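Hevlow fingers vs Toneo fingers for soft stuff - worth swapping?

Posted in Arms and Grippers by costello_flats
2434 views

Hi all, longtime lurker, first proper post. I've got a two-armed setup at home that I'm trying to get doing laundry. At the moment that means getting a shirt off the couch and into a basket, and I'd be over the moon if it did that every time. Camera's up on the head, arms come in from either side, and the whole lot runs off a Sundbridge controller that I've had no real complaints with.

My problem is the grippers. I'm running long black tapered fingers (the Toneo ones, stock rubber, no pads) and they're fine on anything with a bit of body to it. Towels, jeans, a hoodie, no dramas. Thin T-shirts are a different story. The tips close, I get what looks like a decent pinch, and then halfway across to the basket the shirt slides out and I'm back to square one. I've turned the closing force up and it helped a bit, but now the fingers flex at the ends and splay, so I'm not sure I've gained much.
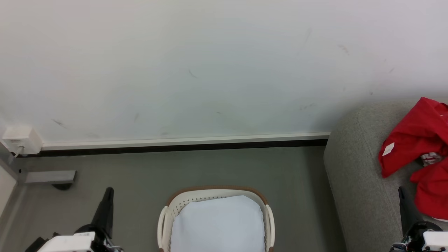 My laundry corner from the head camera, red garment still on the couch.

The other thing, and this may be a separate question, is that I lose sight of the fingertips right when I need them. When both arms are down low near the basket the head view is mostly fine, but as soon as I reach over the armrest the finger blocks the bit of cloth I'm trying to grab. I've been wondering about a wrist camera on one side only, to keep the cabling down.

So - has anybody here gone from the Toneo fingers to the Hevlow wide ones? Did it fix the slipping, or did you end up with different headaches? I'd sooner not spend the money if a bit of grip tape does the same job. I'm folding nothing yet, just moving things from A to B.

Thanks in advance, and sorry for the essay!

wobblywrist

I've had both, so I can help a bit here. Ran the Toneos for most of last year and put the Hevlows on in January.

The wide ones are better on thin cotton, no argument. There's more contact area and the pad has some squish, so the cloth doesn't creep. I did 200 picks with each set on the same old T-shirt, dropping it in a heap between goes, and the Toneos let go often enough that I got cranky. With the Hevlows I'd get long runs without a drop.

But! They're fat. Getting them down between couch cushions is miserable, and over an armrest you'll block even more of your head view than you do now. They also grab two layers when you want one, so if you're planning on folding later you might regret it. I went back to narrow fingers on my left arm and kept the wide one on the right, and I'm pretty happy with that. You do have to calibrate each side separately and the Sundbridge menus hide that setting quite well. It's under tool profiles, then offsets.

On force: back it off. If the tips are splaying, you're holding the shirt with the middle of the finger and the ends are doing nothing. I'd drop it until they sit parallel again and then deal with friction.

gearbox_gaz

grip tape. did mine ages ago and haven't touched them. clean the fingers first or it peels

third_joint

Seconding the tape as a first try, though I'd go with thin silicone sheet. Tape picks up lint and goes slick, and laundry is about the worst thing for that. Some 1000 cycles in, my silicone is looking tatty at the corners but still holds.

For the camera, one wrist cam is plenty. Put it on whichever arm reaches over the couch and leave a generous loop of cable at the wrist. I made mine too short and pulled the plug out the first time the arm rolled right over. Also have a go at coming in from the side of the armrest before you buy anything. A change of approach angle gave me back most of the view I was missing, and it cost me an evening.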